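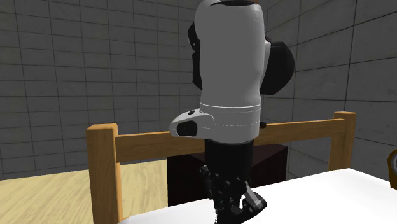

First splitboard, am I sizing this right?

plullell_pete
Hi all! I've been riding resort for years and this winter I finally want to get up Skiruvmont under my own power. I've been looking at the Dralach, which seems to get a lot of love here, and I'm stuck between two lengths. My everyday board is a 158 and I weigh 64 kilos with no pack. Do I go the same length or longer? Also, do I need special boots, or can I start with the ones I have? Mine are pretty soft but super comfy. I'd be going out mostly in March when the snow has settled down a bit. So excited about this, I've been reading trail reports at lunch every day!

Ekanayake
Oh, you're going to love it! I started two winters ago and I barely buy lift tickets anymore.

Length first. I'd go 2 cm longer than your resort board, maybe a touch more if you carry a heavy pack. Remember that you're picking a board for you plus shovel, probe, water, layers and lunch, so weigh yourself with everything on and look at the maker's chart with that number. Don't go way bigger, though. Long boards are great in deep snow but kick turns on a steep skin track are a real pain when the tips keep catching (ask my shins).

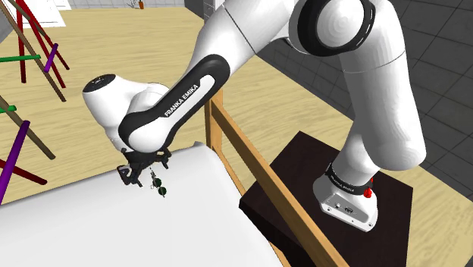 Boots: use what you have for the first few trips. Soft boots are really nice walking uphill, and you'll feel them give a little on firm sidehills. If that bugs you, go stiffer next season. What I would spend money on right now is skins that fit properly. Leave the metal edges showing on both sides, and trim them at home on a table, not in the parking lot like I did!

And please take an avalanche course before you head up there. Mine was the best weekend of my whole winter.

splitkick_52
Longer. Get the longer one

skinsandsoup
Agree with Ekanayake on nearly everything, but I'd try to rent first! The shop in Plullell rents splits by the day and takes it off the price if you buy. I did three days on one size, swapped, and knew within an hour which one I wanted. The north side road climbs 463 meters from the gate to the first bench, a perfect half day for trying stuff out. Start by 7 am and you'll be back down before the snow goes mushy. Bring spare screws for the pucks, they do work loose. Have a blast!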